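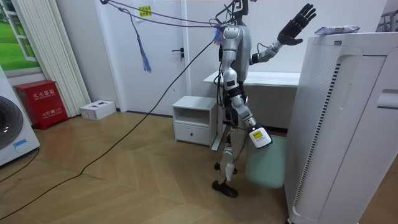 Wohin gehört ein Papierkorb in einem Büro, in dem alles weiß ist? An die Stirnseite des Schreibtischs, so steht es in der neuen Raumordnung der Bürogemeinschaft Fliveck, und zwar so, dass man ihn im Sitzen trifft.

## Fliveck räumt auf und streitet über den Boden

**Kendholm.** Die Bürogemeinschaft Fliveck hat ihre Räume im Baert-Haus neu eingerichtet und sich bei der Gelegenheit eine Raumordnung gegeben. Sie umfasst 56 Punkte, gilt ab November und hängt von innen an der Küchentür, wo man sie erst liest, wenn man schon wieder hinauswill.

Das Baert-Haus wurde 1833 als Lager für Tuch und Borten gebaut und hat seither so ziemlich alles beherbergt, was in Kendholm Miete zahlen konnte: eine Schirmfabrik, eine Tanzschule, zuletzt ein Geschäft für Badezimmerarmaturen. Von den Armaturen stammt ein Wasserhahn im Flur, der an keine Leitung angeschlossen ist. Er steht unter Punkt 31 und darf bleiben.

Beim Mobiliar hat man sich auf Weiß geeinigt. Das Protokoll der Sitzung, in der das geschah, ist lang. Ruxandra Radu hatte Eiche vorgeschlagen, Roxana Crăciun war für ein dunkles Grün, und am Ende blieb die Farbe übrig, gegen die niemand mehr genug Kraft hatte. Weiß sind nun die Schreibtische samt Beinen, weiß sind auch die Schubladenelemente daneben, deren kleine schwarze Knäufe im Protokoll als »Akzent« geführt werden. Der mintgrüne Behälter ist Crăciuns Teilerfolg. Er durfte als einziges Stück »in der Nähe von Grün« angeschafft werden und gilt seither als Beweis dafür, dass sich Beharrlichkeit in Kendholm auszahlt, wenn auch in kleinen Formaten.

Schwieriger ist die Sache mit dem Boden. Hellbraun ist er, darüber besteht Einigkeit, und die Planken laufen schräg gegeneinander. Ob man das Fischgrät nennen darf oder ob es sich um ein Chevronmuster handelt, spaltet die Bürogemeinschaft seit dem Einzug. Die Ordnung spricht in Punkt 4 von »Fischgrät« und in Punkt 19 von »dem Boden«, was Kenner der Verhältnisse als Entgegenkommen werten. Für das Putzen macht es keinen Unterschied. Gefegt wird in Richtung der Fugen, und weil die Fugen zwei Richtungen haben, dauert es entsprechend.

Neu ist außerdem die Regel für rollende Möbel. Alles, was Räder hat, muss am Abend wieder dort stehen, wo es am Morgen stand. Anlass war ein Schrank, der im Sommer im Lauf einer Woche durch drei Zimmer gewandert sein soll, ohne dass sich jemand als Schiebender zu erkennen gab. Er kam am Sonntag im Flur zum Stehen, quer vor dem Wasserhahn. Seither gilt Punkt 22, und wer abends schiebt, trägt sich in eine Liste ein. Die Liste war bei Redaktionsschluss leer.

Bei den Tischflächen ging es strenger zu, als manche erwartet hatten. Nach Feierabend dürfen 2 Dinge liegen oder stehen bleiben, ein Trinkgefäß und ein weiteres nach Wahl. Über das weitere wird lebhaft verhandelt. Ileana Coman hat beantragt, einen Stapel Papier als ein Ding zu zählen, sofern die Kanten bündig sind. Der Antrag liegt vor. Er liegt, wie mehrere Anwesende anmerkten, auf Comans Tisch, und zwar zusammen mit anderen Anträgen.

Kleine weiße Becher sind ausdrücklich erlaubt. Für große gilt eine Übergangsfrist.

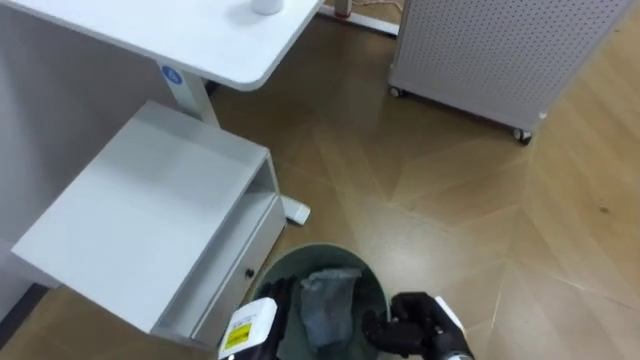

Gijs Van Beek hält die Sache mit den Schubladen für den eigentlichen Fehler. Ein offenes Fach oben und darunter die Lade, das lade doch geradezu dazu ein, alles ins Fach zu werfen und die Lade nie zu öffnen. Er habe in seiner bisher zwei Dinge gefunden, eine Büroklammer und die Bedienungsanleitung für einen anderen Tisch. Beides habe er zurückgelegt. Man wisse ja nie.

Die Raumordnung äußert sich zu den Fächern in Punkt 37, der das Ablegen »vorübergehender Gegenstände« gestattet. Was vorübergehend ist, bleibt offen. In der alten Fassung galt ein Regenschirm als vorübergehend, der noch aus der Zeit des Armaturengeschäfts stammte und inzwischen einen eigenen Haken hat.

Auch die Aufkleber an den Tischbeinen haben es in den Text geschafft. Wer einen runden blauen Punkt am Bein seines Schreibtischs vorfindet, soll ihn dort lassen, jedenfalls bis zur nächsten Sitzung. Radu wollte sie abziehen, Coman wollte wissen, womit man danach die Kleberückstände entfernt, und damit war die Sache vertagt. Im Haus kursieren dazu Rezepte mit Speiseöl, mit Backpulver und mit einem Föhn. Die Raumordnung empfiehlt Geduld.

Gelobt wird überwiegend der Schrank mit der Lochung. Er ist hellgrau, also streng genommen ein Verstoß gegen den Weißbeschluss, aber er war schon da. Außerdem ist er hoch genug, um vom Flur aus gesehen zu werden, und hilft so Besuchern bei der Orientierung, die früher regelmäßig in der Küche endeten. Dass man durch die Löcher lüften könne, wie beim Einzug behauptet wurde, hat bisher niemand bestätigt.

Bezahlt wurde die Einrichtung aus der Rücklage, die eigentlich für eine Teeküche mit Fenster gedacht war. Das Fenster ist verschoben. Der Hausanbieter Grokosis, der die Räume vermietet, hat gegen die neue Ordnung nichts einzuwenden und bittet lediglich darum, auf dem Boden nichts zu ziehen, was man auch heben kann. Der Satz wurde als Punkt 56 angefügt, womit die Ordnung einen Punkt länger ausfiel als geplant. Celeste Orellana hatte auf 55 bestanden, die Zahl aber nicht begründen wollen.

Wer sich das Ergebnis ansehen möchte, kann am Sonntag ab dem frühen Nachmittag vorbeikommen. Der Eingang ist auf der Hofseite, die Klingel darüber gehört zum Nachbarhaus. Kaffee gibt es in kleinen Bechern. Zur Bodenfrage liegt im Flur ein Zettel aus, auf dem jeder Besucher eine Stimme hat; ein Feld für Enthaltungen wurde nachträglich mit Bleistift ergänzt.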